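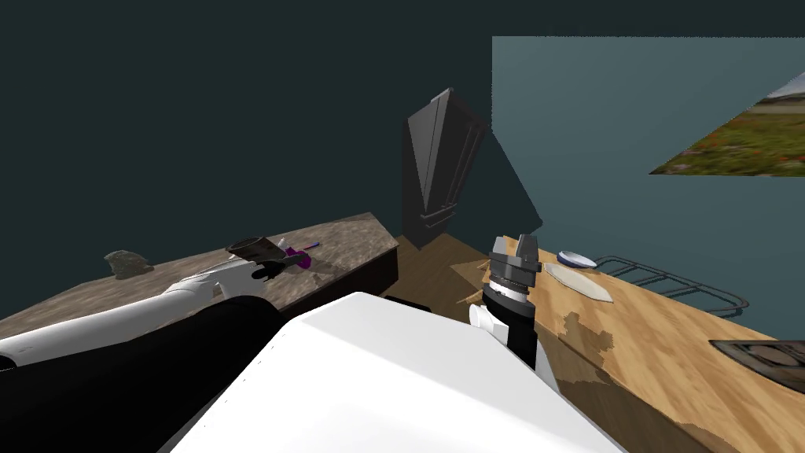

Robotics > Teleoperation and demonstration data > Two-arm systems

Teleoperated demos in simulation: left hand drifts when the arms work on separate surfaces

Posted by torque_and_tea

I'm collecting demonstrations in simulation for a two-arm mobile robot. The kitchen has a stone-topped counter on the robot's left and a wooden table on its right, with a gap between them. The base stops at the gap and each arm works over its own surface. The task at the moment is small: the left hand picks up a pen from the counter, the base turns, the right hand moves a plate on the table, and the left hand sets the pen down beside it.

I drive it with two hand controllers and a headset. The headset view is fixed to the robot's head. Each controller maps to one gripper as a position and rotation change, with a clutch button on the grip. Scaling is one to one. The solver is the stock one from the Lemaire control package, and it solves both arms together with the torso.

Three things go wrong, and I can't tell whether they share a cause.

First, the left gripper drifts while I work with the right. I hold my left hand as still as I can, and by the time the right hand is down at the table the left has sunk towards the stone. Twice it touched. The replay shows the left controller hardly moved.

Second, I misjudge height over the counter. I stop with the fingers well above the pen, close on nothing, open, go down a bit, close again. On the table I get it right most of the time. The counter top is mottled and the grippers are dark, if that matters.

Third, the demos are poor as training data. I recorded 29 on Wednesday. The policy trained on them copies my hesitation very well. It stops above the pen, closes early, opens and waits. On fresh starts it finished the whole task 2 times, and both were starts close to ones I had recorded.

What I have tried so far: a lower solver gain (slower drift, same end point), a smaller scale of 0.5 on both hands (better at the pen, but I clutch all the time), and a longer pause before each grasp, which in hindsight made the third problem worse.

Should I fix the control first or change how I record? I would like to keep the base in the gap if possible. Parking square to one surface at a time means driving during the demo, and the base controller has its own faults.

Posted by nullspace_nige

Fix the control first. Demos recorded through a drifting hand contain corrections that have nothing to do with the task, and you will be training on those.

The drift is almost certainly the torso. If both arms and the torso go through one solver, and the right hand asks for a point low down and far out, the cheapest answer is to lean the torso. That moves the left shoulder. The left hand should then be held in place by its own target, but the stock weights on a lot of these packages put the active hand well above the idle one, and an arm near the end of its reach has nothing left to give. You see a hand that sinks as the other one works.

To check it, log the torso joints with both gripper targets and both real gripper positions. Plot the left target against the left actual. If the target is flat and the actual sinks, it is the solver. If the target sinks too, it is your mapping or your wrist, and you can ignore most of what follows.

Assuming it is the solver:

Lock the torso during any phase where both hands matter. You lose reach. With the base in the gap you may find the far side of the table is out of range, so move the base forward a little before the demo starts and leave it there.

If you can't lock it, raise the weight on the idle hand to match the active one and put a limit on torso speed. Equal weights feel heavy in the controller for the first session.

When the clutch is released, the target must be frozen in the world frame. Check this one with care. Many mappings freeze it in the base or torso frame, so a released hand is carried along by anything the body does. It looks exactly like drift, and lowering the gain would slow it without changing the end point if the gain feeds the torso too. That matches what you report.

I would look at the clutch frame before the weights. We had this on a Forley rig and lost most of November to tuning weights that were fine.

On height: a head-fixed view looking down past your own arm is a bad place to judge depth. The fingers hide the thing you are reaching for. You can add a second view from the wrist as a small panel in the headset, or you can draw a vertical line from the fingertip to whatever surface is under it. The line is for you only. Keep it out of the recorded camera images or the policy will learn to read it, and then you will have a very good policy that needs a line. Also check whether the gripper shadow is rendered in the headset at the same quality as in the recording. If yours is soft or faint, you are working without the cue you would use in a real kitchen.

I would not use a scale of 0.5 on everything. Keep one to one for the approach and switch to a finer scale on a half-pull of the trigger, or whatever spare input you have. Make the switch relative so the hand doesn't jump.

Posted by demo_bench

Agree with the clutch frame. I'll take the data side.

Throw the 29 away. I know it hurts, but you changed the scale partway through, if I read you right, and you had drift in all of them. Some people would cut out the bad sections. In my experience the cut leaves jumps in speed, and the policy does odd things at the joins.

For the new set:

Drive the task until it bores you before you press record. Your early demos and your late demos are different tasks as far as the policy is concerned, with different speeds and different grasp angles. Discard the practice.

Don't pause before a grasp. If the observation at the start of the pause and the observation at the end look the same, the policy has no way of knowing when to leave, and it will sit there. Move slowly through the approach if you must, but keep moving. The same applies to the wait while you look from one side to the other. With your layout you have to turn your head between the counter and the table, and during that time both hands are still. Trim those frames or drop any step where neither target changes by more than a small threshold. Trim them in all channels together. I have seen a data set where the images were trimmed and the gripper states were not.

Pick one order and keep to it. If you sometimes start the right hand before the left is clear of the counter, and sometimes after, you need far more demos to cover both. Later you can record the overlap as its own set.

Vary the start on purpose. I put the pen on a grid of 9 places and turn it to 3 angles at each, one demo per pairing, and then add a few where the first grasp is missed and I recover. The recovery ones should begin from the miss. Do not record yourself causing the miss, or it will learn to miss. Move the other small things on the counter as well. If there is always something lying next to the pen in the same spot, the policy may be steering by that and not by the pen.

Last, record actions as the gripper target you sent and store the measured position next to it. If you train on measured positions from a setup that lags, the policy lags twice. Dulletti's recorder stores only the measured ones unless you change the setting, and the setting is in the export menu, not the record menu.

Posted by kinda_robotics

have you tried just teaching it by hand?? on our arm at work you hold the wrist and push it where you want and it remembers. much easier than headsets, no depth problem as you are stood right there. takes five mins

Posted by nullspace_nige

Hand guiding is good on a real arm, one arm at a time. The original post is about a simulated robot, so there is no wrist to hold. You can get part of the way with a pair of small leader arms on the desk that the simulated arms follow joint for joint. It removes the solver from the arms altogether, and with it this kind of drift. You still have to decide what drives the torso. Foot pedals work. Cirkbridge sell a leader pair, but check that the joint layout matches before you spend anything — a near match is worse to drive than none.

Posted by torque_and_tea

It was the clutch frame. Left target in the log sinks in the world frame and is dead flat in the torso frame. I have moved the freeze to the world frame, and the left hand now stays put over the counter while the right one works. The weights are still as shipped.

The torso lock costs me the far edge of the table, so the plate now starts nearer. The fingertip line is in and hidden from the recorded cameras. Old demos deleted. I have not recorded the new set yet and will leave this open until I have a trained policy to compare.

Tags: teleoperation, two-arm, simulation, clutch, demonstrations, inverse kinematics

Last updated: Wednesday, 16:40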